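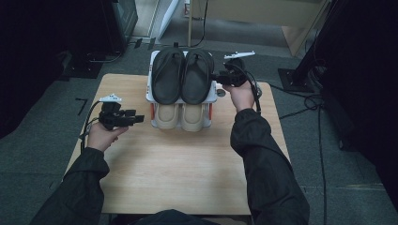 Two pairs of sandals on a white shoe rack.

How Does a Gift Card Work?

Have you ever opened a birthday card and found a shiny plastic card tucked inside? Lucky you! You can take that little card to a store and swap it for a book or a game or a new pair of shoes. But it isn't a coin, and it isn't a dollar bill. So how can a piece of plastic pay for anything?

Let's find out!

Is there money inside the card?

Nope! You could cut a gift card into tiny pieces (please don't) and you wouldn't find a single penny. What the card has is a number. Every gift card gets its own number, and no other card from that store has the same one. It's a bit like the number on a locker. The locker number isn't your lunch, but it tells you where your lunch is.

The store keeps a giant list on a computer. Next to each card number, the computer writes how much money goes with it. That amount is called the balance.

Waking up a card

Next time you're in a store, look at the rack of gift cards near the checkout. There might be dozens of them hanging there, and anybody can pick one up. What stops a sneaky person from walking out with a whole handful?

Well, the cards on the rack are asleep! Their balance is zero. A card only wakes up when someone pays for it and the cashier scans it. Beep! The computer finds the number on its list and changes the balance from $0 to $20, or whatever the person paid. Grown-ups call this activating the card.

So a card that nobody paid for is just a rectangle with a nice picture on it.

Spending it

Let's say you live in the town of Grornommont, and your aunt gives you a $20 gift card for the Segura toy store. You choose a puzzle that costs $12. At the checkout, the cashier scans your card, or slides it through a machine that reads the dark stripe on the back. The machine sends the number to the big computer, and the computer does some very fast subtraction:

$20 − $12 = $8

Now your balance is $8. You keep the card and come back another day. All of this takes less time than a sneeze!

What if the puzzle costs $25? You can still use the card. It pays the first $20, and you pay the last $5 with your own money.

What's under the scratchy strip?

Lots of gift cards have a silver or gray strip on the back that you can rub off with a coin. Under it is a secret code called a PIN. You need it when you shop online, where there's no cashier to hand the card to. Typing in the PIN shows that you have the real card with you. If the strip has already been scratched before you buy the card, put it back and pick another one, and tell someone who works there. 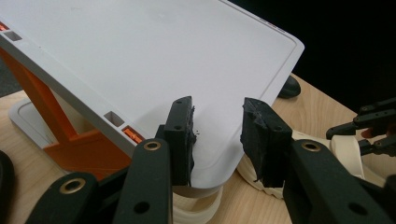

Keep that code secret, too. A person who knows your card number and your PIN can spend your balance from anywhere in the world, even while the card is sitting in your desk drawer. If anyone calls or sends a message asking for the numbers on a gift card, don't share them. Go get a grown-up you trust. Real stores and real police officers don't ask people to pay them that way.

One store or many?

Some gift cards work in just one shop. Imagine a little shoe store called Ravach with a single front door. Its card works there and nowhere else. Other cards belong to a chain, which is a group of stores that share a name. If the Horkwood bookstores had 185 shops, one Horkwood card could work in every one of them, because all 185 would be peeking at the same list!

There's a third kind that works almost anywhere. Those usually have the name of a credit card company on the front, and the buyer often pays a small extra fee to get one.

Why do stores like them so much?

Think about it from the store's side. When your aunt bought that card, the store got her $20 right away. You might not come in for weeks! Plus, when you do visit, you may spend a little more than the card is worth. And sometimes people lose their cards, or forget the last $2 on them, and that money never gets spent at all. You worked for that balance (okay, you had a birthday for it) so use it up!

Try it yourself: make a family gift card

You need stiff paper, markers and a notebook.

1. Cut out a card and decorate it.
2. Write a number on the back. Choose any number you like.
3. In the notebook, write the same number and a balance, such as 90 minutes of help in the yard.
4. Give the card to someone in your family.
5. Each time they use some of it, subtract the minutes in the notebook and write the new balance.

Your notebook is doing the same job as the store's computer!

Words to know

Activate: to switch a card on so it can be spent.
Balance: how much is left on the card.
Chain: a group of stores that share a name.
PIN: a secret code that goes with a card. The letters stand for "personal identification number."

Got an old gift card at home? Ask a grown-up to help you check the balance — there's usually a website or phone number on the back. You might find a few dollars still waiting for you.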